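Amalby Office Services
Annual Workplace Safety Inspection: Checklist and Comments
Site: Jorville Building, second floor
Date of inspection: 3 October 2022
Checklist form: 116

Ratings: S = satisfactory. A = action required. N/A = not applicable.

Section 1. Exits and routes of travel

1.1 Exit doors open fully and without a key from the inside. S
1.2 Exit signs lit and readable from the corridor. A
Comment: The sign at the east stair is lit on one face only. Replace the lamp. Work order 919 has been opened with the building owner.
1.3 Corridors at full width. A
Comment: Two filing cabinets awaiting disposal stand in the corridor outside the mail room. The same finding was recorded at the previous inspection. The cabinets are to be removed within 20 days.
1.4 Evacuation plan posted and current. A
Comment: The posted plan shows the partition layout used before the Bae tenancy ended. A revised plan must be posted at both stairs.

Section 2. Fire protection

2.1 Extinguishers mounted, sealed and tagged. S
2.2 Clear space in front of extinguishers and pull stations. S
Comment: Floor marking at the copy room extinguisher is worn but still readable.
2.3 Sprinkler heads free of storage and decorations. A
Comment: Boxes on the top shelf of the supply room are stacked too close to the ceiling. Lower the stack to the line marked on the wall. Staff are reminded that holiday decorations may not be hung from sprinkler pipes in December or at any other time.
2.4 Fire doors close and latch unaided. S
2.5 Drill held within the past year. S
Comment: The most recent drill involved 52 occupants. The written report is on file. The assembly point was found to be too close to the delivery lane and should be moved to the north side of the parking lot.

Section 3. Electrical

3.1 Panels labeled and accessible. S
3.2 Extension cords not used as permanent wiring. A
Comment: One cord runs under the carpet edge at the reception desk. Remove it and request an added outlet.
3.3 Power strips not connected to one another. S
3.4 Space heaters approved in writing. A
Comment: One heater without an approval label was unplugged and returned to the department.

Section 4. First aid

4.1 Kits stocked and within date. A
Comment: Burn dressings and eye wash in the kitchen kit have expired. The Javia supply contract covers replacement.
4.2 Names of trained first aid staff posted. S
4.3 Eye wash station tested weekly. N/A

Section 5. Lighting, floors and furniture

5.1 Lighting adequate at desks and tables. S
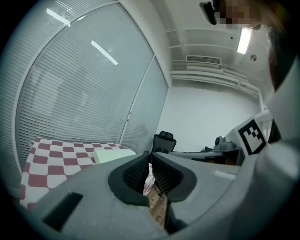 Item 5.1. Bright room with brown wooden floor.

5.2 Floors level, with no loose boards, tiles or carpet. A
Comment: A threshold strip is lifting at the entrance to the training room. Refasten it and check the remaining strips on this floor.
5.3 Chairs and tables stable. S
5.4 Tall shelving secured to the wall. A
Comment: Brackets are missing from one unit in the records room. Do not load the upper shelves until brackets are fitted.

Section 6. Follow-up

Department heads must return a written response for each item rated A. Responses should state the action taken, the date of completion and any work order number. Items that depend on the building owner remain open until the owner confirms completion in writing.

Items 1.3 and 5.4 will be inspected again without prior notice. Keep a copy of this checklist in the site safety binder at reception.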